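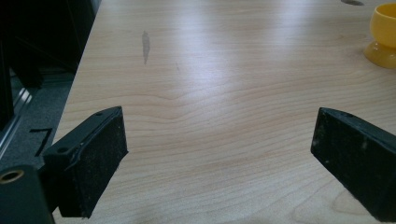
第2章 采购与预算准备

本章供负责选型和报预算的人员使用。请在下单之前读完。安装与标定见第4章,夹指更换见第6章。

2.1 确定套数

Iteo手持夹爪按套供货。一套包括手柄、左右夹指各一、夹指垫一副、连接件和运输箱。计算机、存储设备和工作台不在供货范围内,需另行列入预算。

1. 写下计划同时开工的工位数。一个工位配一套,不要让两个工位轮流使用同一套,换手后须重新核对零位,耽误的时间通常比预想的多。
2. 在工位数之外加备用套。工位不超过3个时,备1套;超过3个时,备2套。
3. 如果以后要把同样的夹指装到机械臂上,在订单备注栏写明机械臂的法兰规格。Sindeck转接板须与夹指同批订购,单独补订要重新走报价。

注:演示套件与正式套件外观相同,但不带出厂检验单。验收时需要检验单的单位,请勿订购演示套件。

2.2 核对工作台和场地

1. 量台面的长和宽。夹爪完全张开后,两侧还应留出手腕转动的余量。
2. 检查台面反光。在正常照明下从操作者的位置看过去,如有成片的亮斑,先调整灯具角度,再考虑铺哑光垫。铺垫费用较低,一般可并入耗材。
3. 木质台面可以使用。已有的污渍和划痕不必处理,但应在开工前拍照存档,便于以后区分。
4. 确定机柜和推车的停放位置,用胶带在地面做标记。地毯上应选用低残胶的胶带。
5. 测量门宽和电梯轿厢深度。运输箱可拆开分件搬运,Petkov机柜不能拆。

注意:不要在场地尺寸确认之前支付机柜定金。机柜按尺寸生产,定金不退。

2.3 编制耗材预算

夹指垫属于磨损件。垫面沾上灰尘和纤维后,先按6.1节清洁,清洁无效再更换。

1. 按每副夹指垫使用4000次夹持估算年用量。夹持粗糙或带棱角的物体时,用量加倍。
2. 加上无尘布、清洁剂和备用螺钉。螺纹嵌件损坏时须返厂更换,不列入耗材,列入维修。
3. 准备练习用的小件物品,例如杯子、积木、餐具。形状和颜色应有差别,透明或半透明的至少选一件。这一项金额小,容易漏报,补报又很麻烦。

注:第三方夹指垫的厚度可能不同,装上后会改变夹爪的闭合位置。使用第三方垫造成的损坏不在保修范围内。

2.4 询价与下单

1. 向供应商索取书面报价,报价单上应分别列出主机、转接板、耗材、运费和培训费。只给总价的报价单请退回重开。
2. 核对报价有效期。2.1节所列各项的现行价目自1/15/26起执行,此前的报价单须换开。
3. 询问交货期,并从计划开工日往前推。夹爪一般为现货,Petkov机柜的交货期较长,应先订。
4. 需要Jevusano数据管理软件的,按工位数购买授权。备用套不占授权。
5. 预算年度在June(6月)截止的单位,应为验收和付款各留出时间,避免货到而款项无法支付。

注意:首付款按合同总额的95%收取的报价不属于标准条款,请联系销售部门核实后再付款。

2.5 到货前的检查

下列各项全部确认后,方可通知发货:

工位数与订单套数一致,备用套已计入
台面和照明已检查
机柜通道已测量
耗材单独列项
收货联系人和电话已写在订单上
验收所需的检验单已在合同中注明

如有一项未确认,请推迟发货。货物在仓库存放的前两周不收费,之后按天计费,费率见合同附件。

2.6 预算变更

下单后增加套数,按新订单处理,可沿用原报价的单价,前提是仍在有效期内。减少套数须在发货前书面提出,已开封的夹指垫不退。

更换转接板型号时,请附上机械臂铭牌照片和法兰尺寸。只写型号名称的申请会被退回,同一型号的机械臂可能有不同的法兰。

下一章:开箱与清点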